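Old computers find new homes as Menzies Hall scheme passes 800 mark

Saturday, May 12, 2018

It has been a busy spring at Menzies Hall, where the Skesimard computer reuse scheme has just handed over its 800th machine, and what a cheerful morning it was, with tea in the big pot and a queue that went out past the bicycle racks before the doors had even opened.

The scheme started in a back room with 60 unwanted desktops from an insurance office that was moving across town. They were slow old things, and one or two had spent years under a leaking window, but most needed little more than a good clean and a bit of extra memory. Word got about, as it does in Skesimard, and before long people were leaving towers on the step with a note taped to the lid.

Machines now go out to pupils sitting exams, to people looking for work, and to a fair number of grandparents who would like to see faces on a screen on Sunday evenings. Each one comes with a keyboard, a mouse and a printed sheet in large type – the sheet has been rewritten more often than anyone cares to remember. A small charge of £2 covers the mains lead.

The local firm Zasden has paid for new hard drives for the coming year, and the community paper Volley gave over its spring raffle, which brought in a very welcome £1,622. Part of that will go on shelving, as the corridor has become rather hard to walk down.

Donations of desktops and flat screens are welcome whenever the hall is open, though printers and the older, heavier monitors can't be taken. All drives are wiped before a machine is passed on, and donors can ask for a slip to say so. There will be a break in August while the hall floor is sanded, so anyone with a car boot full of computers is kindly asked to bring them before then or hang on until the autumn. 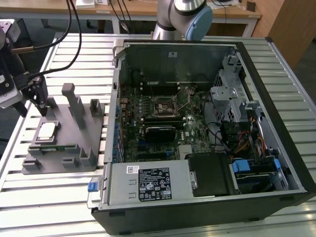 One reader wrote in to say that her son did all his revision on a desktop from the scheme last year, and that she would gladly have paid more than the price of the lead. She also asked whether laptops might be offered in future, as there isn't much room for a tower in a shared bedroom.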